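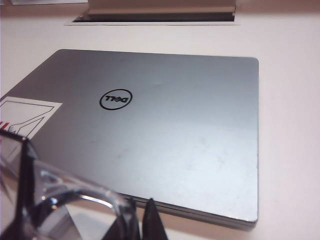 Home Code Docs Issues Releases Contact
17 stars 3 comments

# Tilter handling rules

Rules and data card for the Tilter tabletop recordings, Vindoldale site.

Version date: 03/09/2020

## What is in this repository

- `rules/` the handling rules, one file per section, same text as below
- `sheets/` blank session sheets for printing
- `episodes/` the recordings, one folder per session
- `checks/` the script that looks for missing files and bad timestamps
- `CHANGES` what was altered and when

The rules were written for arms with a two-finger gripper and a wrist camera, working at a table with one person standing by. They cover flat, rigid household and office items: closed laptops, trays, books, box lids. They do not cover glassware, food, knives or anything with a flame. Didance has a separate set of rules for those and we have not tried to merge the two.

Majumder keeps the master copy. If your copy and the master disagree, the master is right.

## Words used

"Must" means a session that breaks the rule is thrown out. "Should" means the session is kept but the sheet has to say what was done differently. We use "may" only for things that make no difference to the data.

"Operator" is the person driving the arm. "Second" is the person with a hand near the stop button. One person must not do both jobs.

"Episode" is one attempt at one task, from the arm leaving its rest position until it is back there.

## 1. Before the session

1.1 The table must be wiped and dried. Grit under a laptop marks both the laptop and the table.

1.2 The stop button must be pressed and released once, with the arm powered, before the first episode. Write the time on the sheet.

1.3 Finger screws should be checked by hand. Transparent plastic parts on the gripper should be checked for cracks under a bright light. A hairline crack is hard to see when the part is clear, so turn it while you look.

1.4 The wrist camera must be able to see the fingertips and the surface beyond them. Some of the gripper will always be in view and out of focus. That is accepted. Do not move the camera forward to get rid of it, as this changes the calibration and the session can't be joined to the others.

1.5 Lights should be on for at least 17 minutes before recording. The old tubes in the side room change colour as they warm up.

## 2. Laptops

2.1 A laptop must be switched off, not asleep. Unplug it and take out any dongles.

2.2 The lid must be fully closed before the arm moves. Opening a lid is a separate task with its own sheet.

2.3 The gripper must not press down on the middle of the lid. Approach from an edge.

2.4 Keep a strip of bare table between the laptop and the next object on every side the fingers will use. The layouts in `sheets/` give 70 mm. Less than that and the fingers tend to touch the neighbour on the way in.

2.5 Laptops may lie at any angle to the table edge, and the maker's logo may be either way up to the camera. Do not straighten a laptop between episodes unless the layout asks for it. An early batch had every laptop square to the table and was of little use.

2.6 Scuffs, smudges and worn patches on a lid are fine. Don't polish. Metal lids reflect the overhead lights, and a washed-out patch on the lid is not a reason to reject an episode as long as at least two edges can be made out.

2.7 Laptops which hold personal files must not be used, even switched off.

## 3. Labels and stickers

3.1 Maker's logos may stay visible.

3.2 Asset tags, names, phone numbers and anything with a serial number must be covered or removed before recording. Covering with plain paper tape is enough.

3.3 Printed labels with drawings or symbols may stay, provided there is nothing personal on them. Write on the sheet that a label was present. It does not matter if the gripper hides part of it.

3.4 Do not add stickers to help the camera find an object. If you need markers, use the marker sheets and tick the box.

## 4. During the session

4.1 Speed must stay at or below 90 mm per second within a hand's width of any object, and at or below 300 mm per second elsewhere.

4.2 Nobody reaches over the table while the arm is powered. To move an object, pause, wait for the light to go steady, move it, step back, resume.

4.3 If a finger catches under an edge, stop. Do not try to drive out of it. The Second frees the object by hand with the power off.

4.4 Objects partly out of view are allowed at the start of an episode. The object named in the task must be mostly in view.

4.5 Failed episodes must be kept and marked as failed. We lost a good part of the June batch to people deleting their misses, and what remained made the arm look far better than it was.

4.6 Operators should take a break after around 17 episodes. Write the break on the sheet so the gap in the times makes sense later.

## 5. After the session

5.1 Park the arm, cut the power, then put the objects away. In that order.

5.2 Run `checks/` before leaving the room. It takes a minute or two and most of what it finds can be put right on the spot.

5.3 Any new mark on an object or on the table goes on the sheet, however small.

## Known gaps

Shadows are thin in this set. Most recording was done under even light on a white table, so a model trained only on these episodes may do badly on dark or patterned surfaces. Do not use the set as the only evidence that an arm is safe near people. It was not gathered for that, and nothing in the rules above replaces the risk assessment for your own site.

Rule 2.3 is under review. Two sites want to allow a light touch on the lid for sliding tasks. Until the wording is agreed the rule stands as written.

## Changes in this version

- 2.5 reworded, angle limits removed
- 3.3 is new
- 4.5 changed from "should" to "must"
- Spelling of Vindoldale corrected on the sheets

Comments on the wording go in the issues list, one rule per issue, with the rule number in the title.

3 comments | Share | Report a problem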